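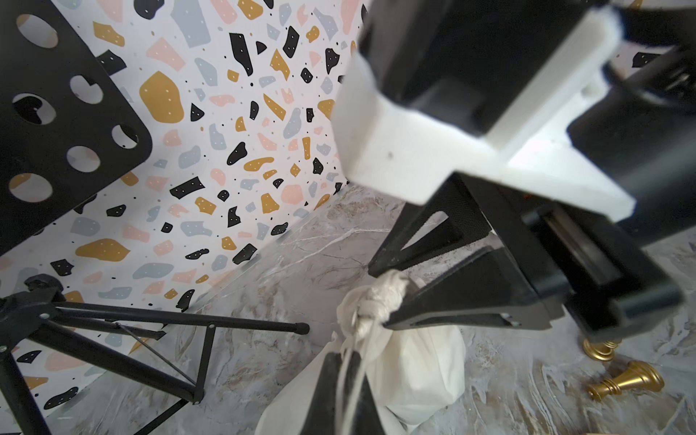
Relationships and Media, Unit 4: Keeping a Long-Distance Friendship Going
Handout for the evening section, taught by Noémie Cloutier

Welcome back! Last time we talked about how friends meet. Tonight is my favorite part of the whole course, how they stay friends once one of them moves away, and I've got far too much to say about it, so please keep this sheet and bring it again next time.

1. Where we left off

Most of you wrote in your journals that a friendship "faded" after a move. I'd like us to be pickier with that word. Did you stop talking, or did you stop talking about small things? Those are very different! Fatemeh Nazari and Hidayah Sutanto, who took this class two terms ago, let me share part of their project. They were roommates, then lived 11 time zones apart, and for the first few months they only wrote when something big happened. Both said those messages felt like reports. When they went back to trading little complaints about lunch and laundry, the closeness came back too (I love this part of their project so much).

2. Terms for tonight

Maintenance talk: everyday chatter with no real news in it. "My bus was late again."
Milestone talk: new jobs, breakups, babies, moves.
Ambient contact: likes, views, a thumbs-up on a photo. It tells you a friend is around, but it asks very little of either of you.
Shared ritual: anything the 2 of you do on a regular basis, even if you do it apart.

Watch out for the line between ambient contact and maintenance talk. A heart on a story is ambient. A heart plus "is that the same awful couch?" has crossed over, and it took five seconds!

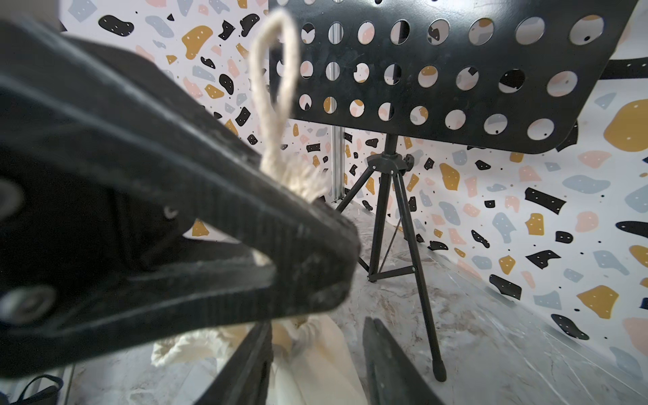 3. Rituals that travel well

Prasanna Gunawardena's group collected these last term, and they're wonderful:
- voice notes recorded on the walk home
- cooking the same recipe on the same evening
- a paper notebook mailed back and forth
- watching one episode and saving all comments for the call

The notebook had the best stories. One pair filled 100 pages before either of them missed a turn, and they still argue over who gets to keep it.

4. For discussion

Does a group chat help a friendship between two people in it, or does it hide that they've stopped talking one on one? Mahnaz Shojaei raised this at the end of last class and we ran out of time, so she gets to start us off.

5. Journal work

Pick one friend who lives far away. For 31 days, jot down each contact and mark it M (maintenance), B (big news) or A (ambient). Please don't change your habits in the first week, I want to see the real thing! After that, try one ritual from section 3 or make up your own. Leave out names and anything your friend wouldn't want read aloud.

Journals are due in August. Bring a draft of the first week's page to our next meeting.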